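Pre-opening check, Flellau story room – folk tales and oral recordings
Checked by: Dilek Gökçe
Countersigned: Marjatta Tuominen
Period: January, before the 10.00 session

**1. Room and seating**

- [x] Exit route clear on both sides
- [x] Seats set out, 60 maximum. *One chair withdrawn, back leg split.*
- [ ] Emergency lighting test. *Left-hand unit slow to come on. Reported to Vidmar, no date given yet.*
- [x] Storyteller's platform level and fixed. *Edge tape renewed.*

**2. Manuscript store**

- [x] Boxes 1 to 170 present and in shelf order
- [x] Humidity log kept up. *Two readings missing, both evenings.*
- [ ] Field notebooks off the floor. *The Ullitz animal tales are still on the bottom shelf, below the pipe run. Move up before the next check.*

The Ullitz notebooks are in pencil on thin paper and must not be stacked more than four high. The fox and heron cycle has been read from more often than the others and its spine is weak; readers should use the typed copy.
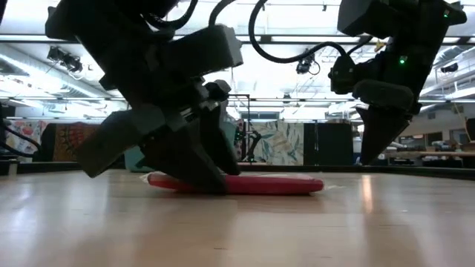 Typed copies are kept in the grey cabinet, with the variant endings filed behind each tale. Where a variant has no teller's name, leave the slip blank and do not guess from the handwriting.

**3. Recordings and playback**

- [x] Reel count: 366, agrees with register
- [x] Playback volume limited at the headphone points
- [ ] Sestura player, mains lead. *Sheath worn near the plug. Taken out of use and labelled.*
- [x] Restricted winter tales locked away separately – key signed for

**4. Open items**

| Item | Owner | Due |
|---|---|---|
| Emergency light | DG | Vidmar to confirm |
| Notebooks to upper shelf | MT | next check |
| Mains lead | DG | 20 February |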